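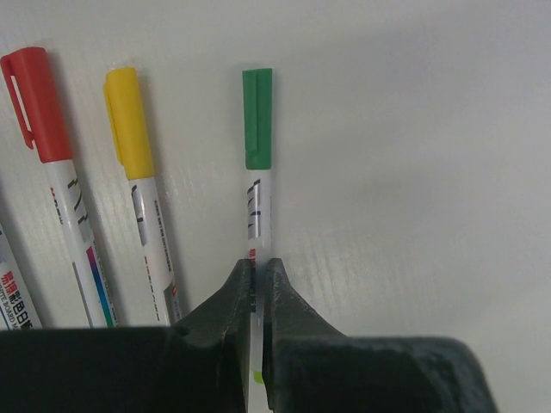
Who pays when the lights go out in Plavia? Mostly the people sitting in the dark.

Search this site Enter keyword Go

Bundgaard, the network operator, says its new storm plan will put power back within 2 hours. I have read all 124 pages and the promise comes with a lot of small print – farms at the end of the line are left out altogether.

Coralie Trevaskis, who runs a dairy near Turno, lost supply for two days last October. She was offered 100 towards 288 in spoiled milk.

"They sent a leaflet about torches," she says.

Bundgaard calls the plan a fresh start. It used the same words for the last one, and the poles on the Turno road are still leaning.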